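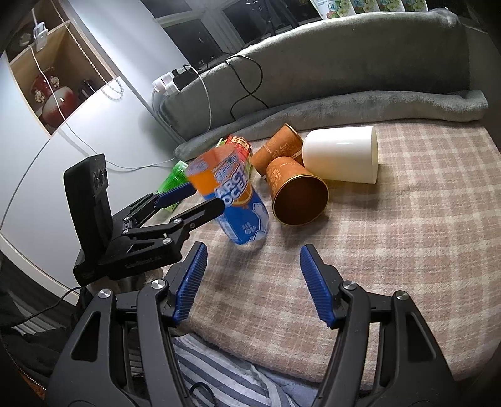 Same fault at our end, consents sent home Monday, parents say they got the thank-you page, nothing on the nurse's list. Is it just the flu forms or the teenage boosters as well?

Reply from Clirkach school health desk: flu only so far. Boosters look fine. Merging your ticket into this one, don't open another pls.

Status: open, high
Product: Flendis consent portal
Sites: Holst, Bemel

What we know
Parents fill in flu spray form, get confirmation. Form should land on the session list overnight. 1000 forms submitted, 860 on the list. Missing ones are in the portal if you search by child's surname, so nothing lost, just not copied across.

Tried
Logged out and in. No change.
Refreshed list by hand at 7 in the morning, same total.
Re-sent one missing form from the admin screen. Went through, but came up twice. Deleted the copy. DON'T do this in bulk.
Checked year groups. Missing ones are from every year, so not that.
Opened a few of the missing forms. All have something typed in the asthma box. Ones that went across have it blank or "no". Looks promising, passed to supplier.

Supplier came back at 2: long answers in the asthma box are stopping the copy. Fix being tested on Bemel first, Holst after. No time given for either. 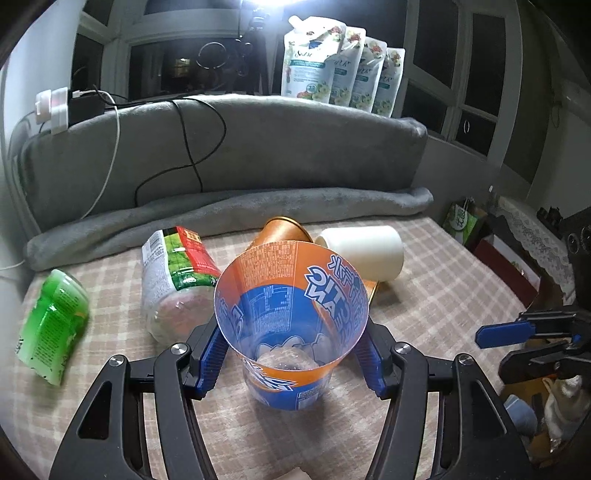
Until it's fixed
Print the session list as normal, then search the portal for any child in class who isn't on it. Add by hand, in pen, with the asthma answer copied out in full. Nurse reads that before giving the spray, no exceptions.
Not on either? Treat as no consent, ring home.
Don't ask parents to fill it in again, we'll end up with doubles everwhere.

Update
Bemel list now matches portal. Asthma answers showing properly, inlcuding the long ones. Holst still short, waiting on supplier. Leaving ticket open.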